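The Wednesday Reset

Ngaio Ormsby starts at 7 with the lights half up and a coffee she won't finish. First job, always the same. Open the Cesico cell in the simulator, park the arm, look through the wrist camera before anyone touches the real one.

The real one is downstairs. One arm, one two-finger gripper, a bench and a fence. Inero bought it to sort garden goods for packing and has been fixing it ever since. Fingers wear down. Cables rub. The wrist camera gets knocked by a crate and then every pick lands a hair to the left, and the night shift rings Vaughn Boateng at home.

So now there's a copy. Same arm, same gripper, same camera mount, all of it rendered, and every repair goes through the copy first. Boateng built most of it over a winter. Jae-in Ok did the walls and surfaces, which she says took longer then the arm.

"People think the arm is the hard part," Ok says. "I spent a month on brick."

The routine is short. Load the new gripper file. Drive to the home pose. Check the view. If the gripper body sits square along the bottom, the camera mount is good and they move on to the fingers. If it leans, stop and start over.

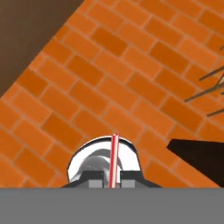 WORKSHOP

The gray band at the bottom is the gripper, and its top edge is what Ormsby looks at. Dead level. Good. The orange brick behind runs off on a steep slant and she doesn't care one bit, the room can tilt how it likes as long as the gripper stays put in the view. The narrow red and white strip up the middle of the silver dome gets a second look. It leans a little to the right. She writes that down, on paper, in a notebook with a Jiang calendar taped inside the cover.

Then the slow part. Close the fingers, open, close. 200 cycles in the copy takes less time than the coffee. She watches the first few and lets the rest run while she reads the overnight log. Last week the log had 269 lines, nearly all the same warning about a joint running late. Boateng traced it to one number in the speed settings – somebody had typed it twice.

By 9 they are downstairs. Power off, lock on, key in Ormsby's pocket. Aatos Nurmi holds the gripper while she backs out the screws. Old pads come off in crumbs. New pads are from Wusto, a bit softer than the last lot, and Nurmi wants them run in before any real picking. He had a set split on him in June and still talks about it.

Camera next. They used to line it up by eye. Now Nurmi puts the live view next to the rendered one on a laptop and nudges the mount until the two gripper edges agree. Takes him about 30 minutes on a good day. A bad day is a bad day. The bracket has a slot where it should have a pin, so it creeps while the last bolt goes in, and he has has asked for a new bracket twice.

Els Koster signs the money for all this. She was not keen on the copy at first. Too many hours spent on a picture of a machine, she said, when the machine itself was standing idle. What changed her mind was the downtime sheet: 73 hours lost to the gripper the year before the copy. She won't give this year's number until the year is over. Less, she says, and goes back to her phone.

Power on a bit before noon. Slow speed, one hand on the stop. The arm goes up, over, down, and shuts on a foam block. Holds it. Ormsby has it put the block back and pick it again, then again from the other side.

Nurmi still wants the bracket.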